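Limuvar Floor Pickup Set
README for the student robotics club build, second season

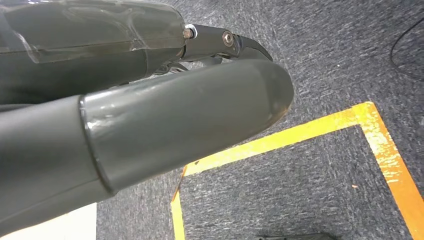 Limuvar is the dataset our club put together while learning to pick things up off the floor with a two-armed robot. We started it in May as a way to practice for the pickup challenge, and it grew into something we think other school clubs can use too! Everything happens at floor level, so a lot of what the wrist camera gets is gray carpet, yellow tape and our own left gripper filling up one side. The tape outline is the pickup zone. It has scuffs and gray patches where the carpet shows through, and if you train a color threshold on fresh tape it will miss parts of the line (ask us how we know). The rounded finger is shiny toward the tip and throws highlights that a simple edge detector loves to grab, so mask it out first if you are doing anything classical.

What you get

864 episodes, one folder each. Every folder has the wrist video from the left and right arms, the joint positions, the gripper opening, and a short text label typed by whoever was driving. Labels are all lowercase and we fixed the worst typos, but not all of them.

There are 3 tasks:
pick - lift one object out of the zone
place - set an object down inside the zone
swap - trade the object in the zone for another one

Swap is the hardest and by far the most fun to drive. It also has the most failed tries. We kept the failures in, marked with success = 0 in the labels file, and they were really useful once we started training on them.

Code names

We name our tools so we can yell them across the room. Dodix is the recorder. Genine is the script that trims dead time from the start and end of each episode. Samir is our baseline model, small enough to train overnight on the club desktop. It does okay on pick and gets confused on swap - if you beat it, please tell us!

Getting started

Unzip everything into a folder called data, then run genine with the check option. It takes around 6 minutes on our machine and prints a list of any folders that didn't copy right. After that you can point samir at the same folder and go.

Known problems

Left and right video can drift apart by up to 2 frames. Use the timestamps, not the frame numbers.
Gripper opening is in raw motor units. The conversion is in units.txt.
Some early episodes have the lights changing partway through.
Cables on the carpet show up in some of the videos. We left those episodes in.

Use it for classes, clubs, science fair, whatever you like. If you add episodes, keep the same folder layout and send us a note so we can merge them for next season.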